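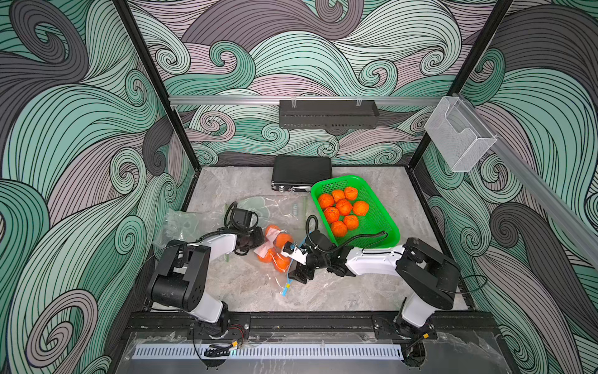 Unit 4: Surface pattern and packaging film in small shops

A repeat is the smallest piece of a pattern that can be copied side by side without a visible join. Printers care about it because they pay for the plate or the screen by size. A stripe has a very short repeat. A pattern of large swirling waves in mint green, pale pink and slate grey, with black parallel lines curling into spirals, needs a much longer one, and the person hanging it has to match every black line where two panels meet. When you choose a pattern for a wall or a carrier bag, find the repeat first and the colors second.

Terms for this unit

Straight match: the pattern lines up across at the same height.
Drop match: each strip is moved down by part of the repeat. It wastes more material at the top and bottom.
Ground: the color behind the drawn lines.
Trap: the slight overlap of two inks that hides small errors in placement.
Haze: how much a film scatters the light passing through it. High haze looks milky.
Gloss: how much light comes straight back off the surface.

Worked case: Conero

Conero is a tea and spice shop with one sales room. The owner wanted the walls and the bags to share a pattern. The wall order was 9 panels with a straight match. The bag order was 1052 pieces in one size, printed in two inks on a clear ground. Kuster did the printing for both.

The wall pattern was drawn first and reduced for the bags. This caused the main problem. Lines that were heavy on the wall became very thin on the film, and in the first proof they broke up in the spirals. Kuster asked for the lines to be redrawn thicker for the small size. The lesson is a simple one: draw the pattern again for each scale. Reducing a finished file saves a day at the desk and usually costs it back at the proof stage.

The second problem was the film. Paper holds still while you look at it. A thin film folds, and a flat proof gives a poor idea of what the customer sees in the hand.

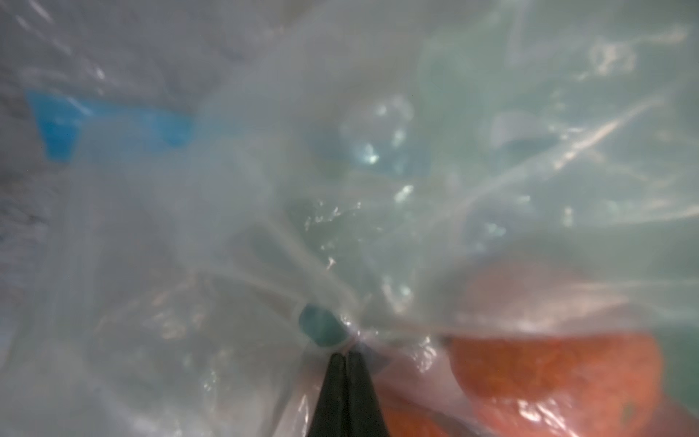 Notburga Kaufmann wrote in reply to last term's handout that she would put film ahead of pattern in the whole unit, as students tend to spend weeks on a drawing and then pick the first bag in the catalog. In her view a plain label on the right film beats a fine print on the wrong one. I have kept the order as it was, but her point is a fair one and you should argue for or against it in your written work.

Some notes on film, then. When a bag is gathered to one point, the folds spread out from that point and break up anything printed near it. Keep text away from the neck. A mark in the lower half of the bag stays readable longest, because the contents push the film flat there. If the bag will be tied, allow for the tie when you plan the height of the artwork. The Conero artwork had the shop name too high, and it was moved down before the second proof.

Color is a separate matter. Ink on clear film takes on the color of whatever is behind it. Pale inks suffer most. A mint that looks clean on a white wall goes brown over cinnamon. The usual cure is a layer of white under the color, which adds an ink and adds to the price. The other cure is to choose darker colors and leave the white out. Conero took the second course – slate and black only – and kept the mint for the walls.
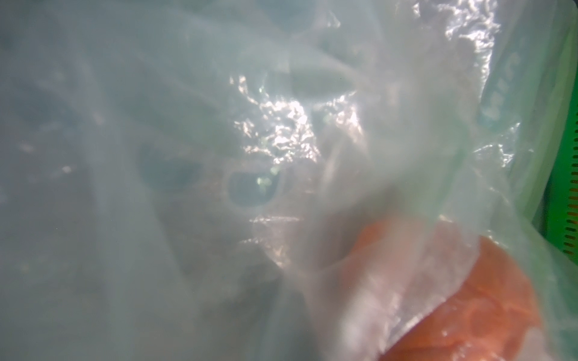
Surely a milky film would solve that, one student objected on Sunday in the course forum, and then the mint could stay. It would, up to a point. Haze hides the contents and gives pale inks something to sit on. But tea and spices are sold partly on how they look, and the shop wanted them seen. For flour, rice or salt the answer might well be different.

Haze and gloss should not be confused. A film may be quite milky and still throw back bright points of light wherever it creases. Those bright points can cover a thin line completely. Test under the lamps of the actual shop, with the bag filled.

Proofing steps

1. Print the pattern at final size on plain paper. Check the thinnest line.
2. Print on the real film and fill the bag.
3. Look at it from 200 cm, then from reading distance.
4. Crush the bag once, let it open, and look again.
5. Write down what can't be read.

Exercise

Skenon sells dried beans and wants one pattern for a wall, a bag and a price card. The card is 53 mm wide. Choose a pattern, state its repeat at all three sizes, and say which lines need to be redrawn. Choose a film and give your reasons in terms of haze and gloss. One page of drawings and one page of text. Sketches may be in pencil.

Reading before the next class: the Clitirholm notes on ink and film, first half only. Bring a printed bag from any shop, used or new.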